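Up since 5:30, which is what I get for going to bed at nine like somebody's grandmother. Coffee on the back step, too cold for it really, and then I finally did the thing I've been putting off since March and went through the seed tin. Half the packets have no dates. There's one that only says "Elen's, good" in my handwriting, and I have no idea what Elen gave me or why it was good. Planting them anyway!

Got the beans in by ten. The bed by the fence is heavier than I remembered — I dug in two bags of compost and it still comes up in slabs — so the carrots are going in the big tub this year and I don't want to hear about it. Reda Slaoui leaned over the gate while I was on my knees and told me I was a week early. Reda says that every year. I said the beans would let us know.

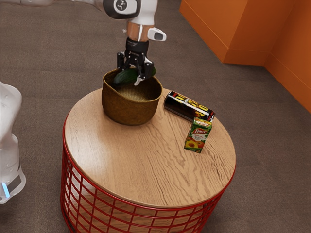

Lunch was toast and the end of the soup. Then I sat down with the water bill, a mistake on a full stomach. 2207 gallons last month and I hadn't even started watering properly! I went around looking for a drip and found it at the outside tap, where the washer has gone flat as a coin. Drove to Gaber for a new one and came home with the washer, a hose nozzle, twine, and six pepper plants I had no plan for. The peppers are on the kitchen windowsill now, sulking.

Fixed the tap myself, though. Twenty minutes, one skinned knuckle, some language. Very pleased with myself all afternoon.

Cucumbers are what I keep going back and forth on. Last year I let them sprawl and lost so many under the leaves, great yellow things by the time I found them, and the slugs had the rest. This year I want them up on strings. Mom used to grow hers up the side of the shed and we ate them sliced with vinegar and too much pepper, every single night of August, and I complained the whole time. I'd give a lot for a bowl of that now. 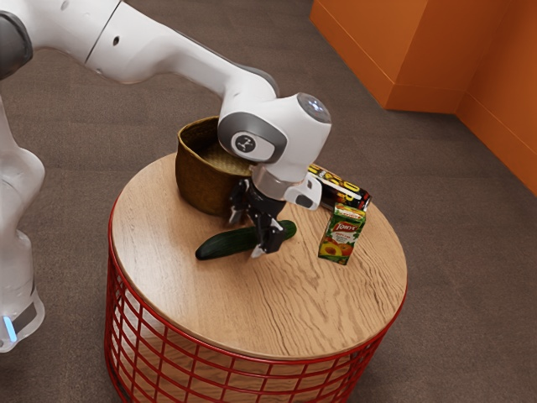
One cucumber, one side table.

Called Elen after supper about the mystery seeds. She thinks squash, or possibly the sunflowers, so that narrows it down to anything. We talked for nearly an hour, mostly about her knee and whether the Prikum road will ever get repaved (she says no, I say maybe by the time we're ninety).

Back is stiff. Hot bath, then bed. Need to remember to put the fleece over the beans before I go up — it's clear out and I don't trust it.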